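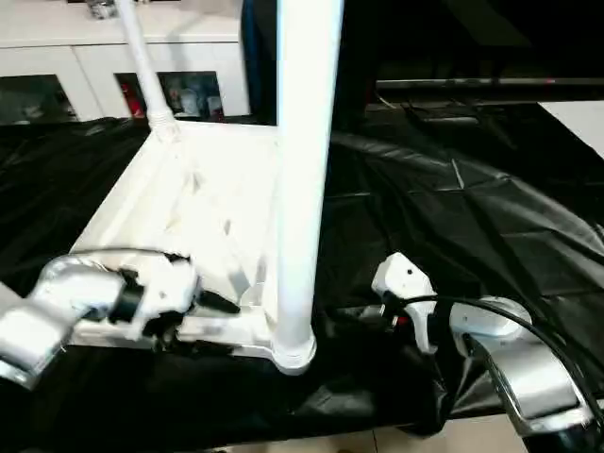
Assembly and Packing of a White Plastic Shelf Base: Project Report

Group 7, Workshop Practice module, Follotgate
4 December 2019

1. Aim

The project set out to write a working method for putting together, checking and packing the base section of a light storage stand. The stand is the Tustska, supplied to the college in parts by Omoregie. The paper sheet that came with it gave the order of the upper shelves but said little on how the poles should be seated in the base, and two groups in July had reported leaning stands. Our work covers the base and poles only.

2. Parts and work surface

The base is a flat white rectangle with raised rails along its edges and moulded ribs across the panel. Poles fit at the corners. The thick pole sits in a round collar. The thinner pole goes in through a ribbed, threaded connector, and the two types of joint have to be treated separately in the method.

The table was covered with glossy black plastic sheeting. White parts show up well against it and dropped fittings are easy to find. The sheeting creases as soon as a part is dragged over it, and a crease under one corner is enough to tilt the base. We did not fix the sheeting down. A later group should tape it along all four sides of the table.

Faint grey scuffs are present on the base panel. They have no effect on fit and were left alone.

3. Method

3.1 Lay the base flat with the rails facing up. Press each corner in turn. If the base rocks, smooth the sheeting and press again.

3.2 Hold the near rail. Lower the thick pole into its collar and push straight down until it stops. Do not twist.

3.3 Start the threaded joint by hand with the pole upright. If it binds in the first turn, back it off and start again. Do not use a tool.

3.4 Check each pole against a set square on two faces.

3.5 Take the poles out in reverse order for packing.

4. Packing

Packing was treated as part of the task, as the stand is stored between classes. Folded paper and card were compared with loose plastic bags. Card holds its shape and keeps the pole ends from rubbing on the panel. Bags take up less room but gave no protection at the corners.

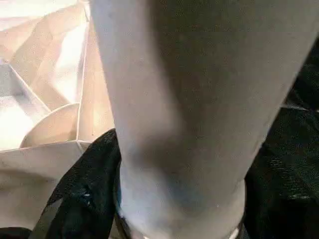
Figure 2. Folded panels of the beige paper or card material.

The creases should be made before any part goes in. A panel folded around a part tends to spring back, and the edges then no longer meet. Small fittings go in a closed envelope placed on top.

5. Results

The full method was run 6 times. Average time from bare base to checked poles was 811 seconds. Packing was held to a limit of 60 seconds per part, and this was met in every run except the first, where the folds had been made in the wrong direction.

The threaded joint was the main cause of delay. In two runs it was started off line and had to be undone. The collar joint gave no trouble.

6. Limits and further work

Only one base was available. The poles were not loaded, so nothing can be said on how the stand behaves with shelves and contents in place. The set square used was the short one from the Tondmont kit and checks only the lowest part of each pole; a plumb line would be better for the full height.

Step 3.3 should be rewritten with a drawing of the thread start. The packing step needs a fold pattern printed at full size, to be kept with the stand.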